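Nurna Two-Finger Gripper Kit, Club Edition
Sold by Clisance. Item 1743. Price: $204

We stock this kit because robotics clubs keep asking for it. We don't agree with everything the maker says, so read on before you spend the club's money.

Karakaya, the maker, calls it "classroom ready in one period." Our bench team needed 86 minutes with all the tools laid out. Plan on two meetings.

In the box: two fingers, center body, mounting plate, bolts, control board, cable. The arm is not included. Neither is the wrist camera, whatever the picture on the carton suggests.

Opening width: 105 mm
Arm fit: Stundia school arms only
Software: download, free for clubs

The maker also says the grip "adjusts itself to any object." We doubt it. Foam blocks are easy and prove very little. Before you sign up for a contest, try the kit on household things with curves and shine, at a few different angles, and write down every miss. 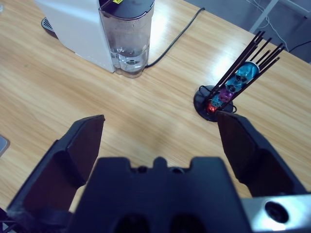 Coffee capsules make a good test for a student project. They are small and shiny, and a stand full of them leaves little room for error. If your team can pull one out and set it down ten times in a row, we'd like to see the log.

Spare finger pads are sold separately. Opened kits can't be returned.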